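Visit report: Pitden open lab, manipulation software group
By Stamatia Vlachopoulos
9 April 2023

The Pitden group opened its software floor to outside integrators for an afternoon. I went for the planning talk by Periklis Stergiou and stayed for the tooling session, the more useful of the two.

Their stack has four processes: scene server, grasp sampler, motion planner, hand controller. All of them talk over one message bus with a fixed schema. The planner, Dundetti, is their own work. Everything on show ran in simulation, with a dexterous hand as the end effector and a wire-mesh letter tray as the target.
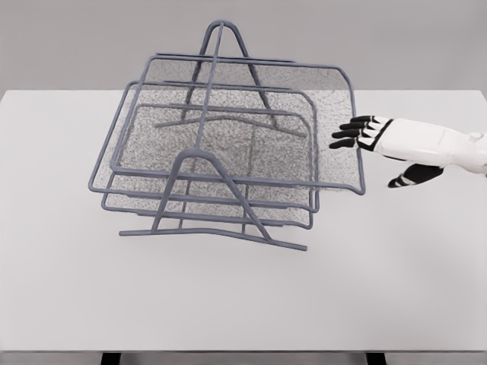
Thin wire is hard on collision checking. A convex hull closes the gaps between tiers and rejects grasps that are valid. A full mesh keeps the gaps but slows every query. Pitden splits the model into capsules for the rims and supports and thin boxes for the mesh floors. Stergiou gave the count for the current test model as 291 primitives, down from 3,943 triangles in the simplified mesh.

The sampler proposes pregrasp poses with the fingers open and a short standoff from the rim. Each pose goes to Dundetti, which checks the arm path first and the finger closure second. The order used to be reversed. Changing it cut median planning time to 190 ms on their bench machine.

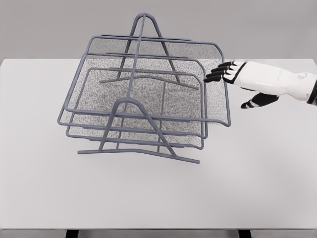

Open-hand pose at the upper tray, fingertips short of the rim.

Perception got less time. Depth dropout on mesh is modeled as a per-pixel probability that depends on viewing angle. I asked whether it had been fitted to a real sensor. It was fitted to one, and a second is planned for August.

The tooling session covered replay. Every run is stored with its seed, config hash and bus log, and a failed plan can be reopened at the failing query. The regression set holds 1,277 such queries and runs on each merge. Contact parameters still sit in a separate file outside the hash, so two runs with the same hash can differ. Stergiou has a ticket open for it.

Slides are to be sent to attendees. The replay viewer is not being released yet.

Recent reports
Dimitriou: motion control training day
Clondberg automation fair, hall notes
Bus schemas compared, part 2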